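Skip to content
Home News Stores Our Makers Contact
Search this site Go

Innes Housewares Opens Its December Swap Shelves to All

September 30, 2021. Innes Housewares is very happy to share that its swap shelves, a much-loved corner of the Clevine store these past 11 years, will be coming to all 14 of our shops this December, so that more neighbors can pass along the good, useful things they no longer need.
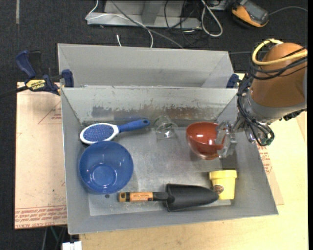
A blue hairbrush, a blue bowl and a clear drinking glass.

"We started with one shelf and a kettle," said founder Jessie Mackay, "and people just kept bringing things in, and staying to chat, which I have to say is my favorite part!" Last winter 269 households joined in at Clevine alone. Bring clean items in working order, and please, no knives.

Press contact: Ruaridh Aitken, Innes Housewares

We use cookies to improve your visit. Accept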